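News from the Kurkance workshop: teaching the arm to tidy a desk

By Zdzisław Kaczmarczyk

Since July our small group in Kurkance works on one task only, and some members in Gitcombe asked me to write what we do there. The task is to clear a desk. It sounds easy, but for the robot it is a long list of small decisions, and all of them must first be made by a person.

We do not write a program for each movement. One of us sits at the side table and holds the leader arm, and the robot arm copies the hand. The computer saves the joint positions and the pictures from the cameras. One complete turn, from the first touch to the moment when the arm is back in its rest position, we call a demonstration. On 27 August 2018 we had 1,142 of them on the disk. I wish to thank everybody who gave an evening for this.

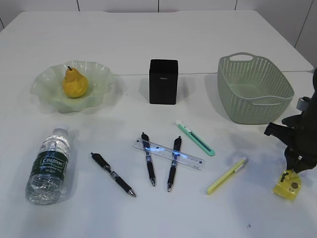

Choosing the objects took us longer than I expected. At the beginning we used only wooden blocks, and the arm learned blocks very nicely and nothing else. Mrs. Pawłowska then proposed that we use what people really leave on a desk, and now the operator must deal with very different things in one session. A small yellow packet must be held by its upper edge, while a plastic bottle lying on its side needs a wide grip and a slow hand. The pens are worse when a clear ruler lies across them, and new operators like to begin there, I do not know why. Please begin with something that stands free. It gives you time to feel the delay between your hand and the arm.

A few requests for those who come to the next sessions. Move at the speed you would use to pass a full cup of tea to a guest. If you miss the object, do not hide it and do not stop the recording. Open the fingers, go up a little, try again. We keep such demonstrations, and they are useful, for the arm must also learn how to come back from a mistake. If you miss 2 times on the same object, press the red pedal and we will mark the file. One session is 27 demonstrations, then please take a break, even when you feel fresh. My own worst files are all from the end of a long evening.

We also changed the name of the folder. Everything new goes to Grerkuveo, and the old folder is closed for writing.

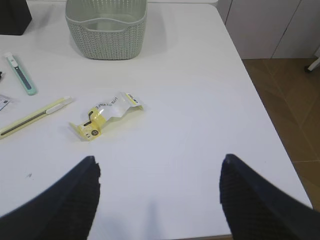 Do I need to know programming to be an operator?
The work needs only a steady hand and some patience, and we explain the pedals and the leader arm in the first nine minutes or so of your visit.

Places for the next sessions are open. Write your name on the sheet by the door in Kurkance, or tell Mrs. Pawłowska in Gitcombe and she will pass it to me.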